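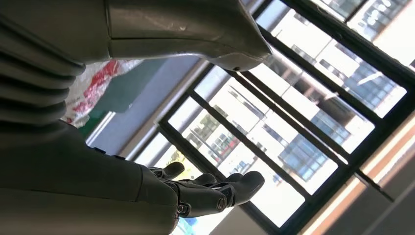
View from the wrist camera: the grey hand in front of the window, with the buildings outside.

On a Friday in March our small group from Utelden went to visit Eletti, a company that collects training examples for robot hands. We arrived at 9:30 and were given visitor badges and a cup of very strong coffee. The visit was planned for two hours, but we stayed until lunch.

I knew Eletti only from their newsletter, and I expected a big hall with many machines behind fences. It is an ordinary office floor in the city. The elevator is slow and the corridor smells of fresh paint. The recording rooms are at the end, after the kitchen.

First we had a short talk. One full attempt at a task, from start to finish, is called an episode. An operator guides the arms from a second set of handles, and the computer saves the joint positions together with the video from all cameras, also the ones at the wrists. The set they are building now has the name Omon and has 1586 episodes so far. Of these, 179 were rejected at review. The most common cause is that the operator stops in the middle to think, and then the system would learn the stopping too.

I asked if the strong daylight from the windows is a problem. In the wrist pictures the glass becomes almost white, and the fingers are dark against it. The answer was that they leave the blinds open on purpose for part of the recordings – homes and offices have windows, and a system which saw only perfect lamps will have difficulties there. Each episode gets a note about the light and the time of day.

After this, two of us could try the handles. It is much harder than it looks! My task was to pick up a folded towel and put it in a basket. The delay is small, but you do not feel the weight, so I closed the hand too early three times. The operator told me that new people need more than 2 weeks before their episodes are accepted. Mine were deleted, of course.

The last part was the review room, where we saw how the recordings are cut and labeled. For me this was the most useful hour. At Utelden we write our labels in free text, and everybody writes a little differently. Eletti uses a fixed list of verbs, and I have asked for a copy.

We ate at a noodle place called Iwasaki, on the next corner. The next visit will be in the fall, and who wants to come should write to the group list.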